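Brettspiel- und Bastelforum Sarnel > Papier & Falten > Papierfliegerweitflug drinnen: welches Papier, welche Faltung?

Seite 1 von 1

gleitwinkel
Hallo zusammen,
ich bin seit dem Frühjahr komplett im Papierfliegerfieber und brauche mal eure Meinungen. Angefangen hat es mit einem verregneten Nachmittag im Mai, da haben die Kinder einen simplen Pfeil durch den Flur geworfen und ich dachte, das muss doch besser gehen. Inzwischen falte ich abends nach dem Abwasch noch drei, vier Stück und freue mich wie ein Schulkind, wenn einer davon wirklich gleitet und nicht nur fällt!
Mein Problem: Mit normalem 80-Gramm-Kopierpapier komme ich beim schmalen Pfeil gut zurecht, aber alles mit breiten Flächen bäumt sich auf und schmiert dann über den linken Flügel ab. Ich falte nach der Anleitung für den "Vurusham", falls den jemand kennt (stumpfe Nase, sehr breite Flügel, kleine Winglets). Liegt das am Papier oder an mir?

knickfalz_nord
An dir :-) Nein, im Ernst: Der Vurusham ist zickig. Beim Aufbäumen fehlt fast immer Gewicht vorne. Mach die erste Falz an der Nase ein bisschen schmaler und leg sie dafür einmal öfter um, dann wandert der Schwerpunkt nach vorn. Und bitte mit dem Falzbein nachziehen und nicht mit dem Fingernagel, der Unterschied ist enorm.
Das Abschmieren nach links kommt von einem verzogenen Flügel. Halt den Flieger mal auf Augenhöhe und schau von hinten drauf. Wenn die Flügel nicht gleich stehen, siehst du es sofort.

Tante_Trudel
Oh wie schön, ein Fliegerthread! Ich würde beim Papier ansetzen. 80 Gramm ist für breite Gleiter im Zimmer einfach zu schwer, finde ich. Ich nehme seit Jahren das dünne Durchschlagpapier, das es früher für die Schreibmaschine gab, davon habe ich auf einem Flohmarkt einen ganzen Karton ergattert (einen ganzen Karton!!). Das knistert so herrlich und die Gleiter schweben, dass man eine Gänsehaut bekommt. Werfen darf man die allerdings nicht, nur schieben, so als würde man jemandem vorsichtig eine Untertasse reichen.

knickfalz_nord
Durchschlagpapier sehe ich komplett anders. Schwebt schön, ja, aber nach zwei Landungen ist die Nase Matsch. Für Weitflug ist das nichts. Die Überschrift sagt Weitflug.

Tante_Trudel
Dann faltet man eben einen neuen, das ist doch das Schönste daran!

gleitwinkel
Danke euch beiden, das geht ja flott hier. Nase habe ich gestern gleich probiert, eine Lage mehr, und siehe da, das Aufbäumen ist weg. Jetzt taucht er eher ab, aber damit kann ich arbeiten. Der linke Flügel hatte tatsächlich einen Verzug, weil meine Mittelfalz nicht mittig war. Peinlich.
Durchschlagpapier muss ich mir besorgen. Gibt es sowas neu noch?

papierkorb40
Neu bekommst du 40-Gramm-Papier im Künstlerbedarf als Layoutpapier, manchmal heißt es auch Skizzenpapier transparent. Achte auf die Laufrichtung! Die Fasern sollten längs zum Rumpf liegen, dann brechen die Falze sauber und der Flieger verzieht sich nicht so schnell. Zum Testen einen Streifen längs und einen quer abschneiden und beide waagerecht halten. Der Streifen, der weniger durchhängt, liegt in Laufrichtung.
Ich habe mal einen Block von Havomach gehabt, der war prima, aber da lief die Faser quer und ich habe mich wochenlang über krumme Rümpfe gewundert.

rollwende
Laufrichtung wird völlig überschätzt. Ich habe beides nebeneinander gefaltet, gleiche Form, gleicher Block, und beim Werfen keinen Unterschied gemerkt. Viel wichtiger ist das Trimmen. Hinterkanten beider Flügel ein winziges Stück nach oben biegen, wirklich nur so, dass man es gerade eben fühlt. Taucht er ab: mehr. Bäumt er sich auf: weniger. Damit hätte sich die Hälfte der Fragen in diesem Unterforum erledigt.

papierkorb40
Beim Werfen merkst du es auch nicht, sondern am nächsten Tag, wenn der Flieger über Nacht im Bad lag oder die Luft feucht ist. Falte mal zwei und leg sie eine Woche ins Regal.

rollwende
Wer lagert denn Papierflieger im Bad?

papierkorb40
Ich habe drei Kinder. Papierflieger liegen überall.

Tante_Trudel
:-D :-D Bei mir lag neulich einer im Besteckkasten.

seitenruder_7
Ich klinke mich mal ein, weil ich mit Drinnenflug viel Zeit verbracht habe. Was bisher noch fehlt, ist die Wurftechnik. Weit kommt man in der Wohnung mit zwei völlig verschiedenen Methoden.
Die eine ist flach und ruhig: Arm fast gestreckt, Flieger knapp hinter der Nase fassen, auf Schulterhöhe loslassen, Handgelenk steif. Das Handgelenk ist der große Feind, sobald es mitknickt, zieht die Nase hoch.
Die andere ist der steile Wurf nach oben mit Übergang in den Gleitflug, aber dafür braucht man eine Halle. In einer normalen Wohnung klebt der Flieger an der Decke, und man bekommt Ärger wegen der Lampe.
Und lasst die Fenster zu! Selbst ein gekipptes Fenster im Nebenzimmer reicht, um einen leichten Gleiter aus der Bahn zu drücken. Ich habe einen ganzen Abend lang ein Modell verflucht, das völlig in Ordnung war, nur weil die Küchentür offen stand.

gleitwinkel
Das mit dem Handgelenk ist Gold wert! Ich habe mir das eben vor dem Spiegel angesehen und ich knicke jedes Mal. Jedes Mal! Ich übe jetzt ohne Flieger, meine Familie hält mich für verrückt.
Zum Trimmen: Funktioniert das mit den Hinterkanten beim dünnen Papier überhaupt? Das geht doch gleich wieder zurück.

rollwende
Geht zurück, stimmt. Beim dünnen Papier rolle ich die Kante über einen runden Bleistift, dann bleibt die Wölbung. Kurz anhauchen hilft zusätzlich.

knickfalz_nord
Anhauchen würde ich lassen, das wellt. Bleistift ja.

rollwende
Ich hauche seit Jahren an und da wellt nichts.

knickfalz_nord
Dann haben wir verschiedenen Atem. Egal, Bleistift ist der richtige Tipp, da sind wir uns mal einig.

seitenruder_7
Falls noch jemand Lust auf ein anderes Modell hat: Probiert den "Nishimura-Gleiter" aus der Modellsammlung hier im Forum. Der wird aus einem Quadrat gefaltet und hat hinten einen kleinen Knick, der wie ein Höhenruder wirkt. Sieht nach nichts aus, gleitet aber wunderbar ruhig. Vier Faltschritte sind knifflig, der Rest geht von allein. Mit 40-Gramm-Papier ein Traum, mit Kopierpapier immerhin noch ein sehr gutmütiger Flieger, auch für Kinder.

Tante_Trudel
Den liebe ich! Mein erster hing ein ganzes Jahr an einem Faden über dem Schreibtisch und hat sich bei jedem Luftzug gedreht. Kleiner Hinweis zur Anleitung: Bei Schritt 7 ist die Zeichnung spiegelverkehrt, da bitte nicht verzweifeln, sondern einfach zur anderen Seite umlegen.

papierkorb40
Ha, DANKE. Ich habe den Schritt 7 jedes Mal irgendwie hingemogelt und dachte, ich bin zu doof dafür.

gleitwinkel
So, Rückmeldung nach einem langen Bastelabend. Layoutpapier ist da, Fenster waren zu, Handgelenk war steif (meistens). Der Vurusham mit dünnerem Papier und Bleistiftkante gleitet jetzt wirklich sauber geradeaus, ich war so begeistert, dass ich laut gejubelt habe. Der Nishimura liegt aber vorn, der ist einfach in jeder Lage friedlich. Am liebsten würde ich jetzt nur noch falten.
Was mir noch fehlt, ist Strecke. Unser Flur hat einen Knick und spätestens da ist Schluss. Worauf achtet ihr, wenn ihr euch einen Raum zum Werfen aussucht?

knickfalz_nord
Länge schlägt alles, Höhe kommt danach. Und keine Heizkörper unter der Flugbahn, im Winter steigt da die warme Luft hoch und der Flieger hüpft. Manche finden das lustig, ich nicht.

rollwende
Ich finde das lustig. Und mit etwas Gefühl kann man die Thermik sogar ausnutzen!

seitenruder_7
Für Vergleichswürfe ist Thermik Unsinn, für den Spaß gern. Beim Boden wäre ich bei hart und glatt. Auf Teppich bleibt die Nase stecken und knickt, auf Fliesen rutscht der Flieger aus und bleibt heil. Man muss sich dann bloß einig sein, ob das Rutschen mitzählt. Bei uns zählt der erste Bodenkontakt.

Tante_Trudel
Bei uns zählt das Rutschen mit, sonst weint jemand. Meistens ich.

papierkorb40
Rutschen zählt nicht! Wo kämen wir da hin. Aber glatter Boden, volle Zustimmung, und eine glatte lange Wand daneben stört weniger, als man denkt, solange man nicht zu dicht daran wirft. Ich hänge mal ein Bild von einem langen Wohnzimmer an, so etwas in der Art wäre mein Traum für den Nishimura. Werfen würde ich in Richtung Fenster, dann sieht man die Silhouette im Gegenlicht so schön.
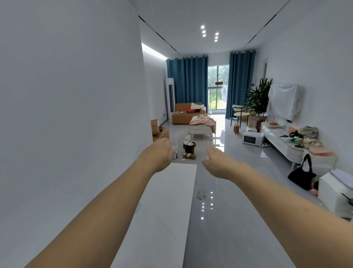 Langes Wohnzimmer mit glänzenden hellgrauen Fliesen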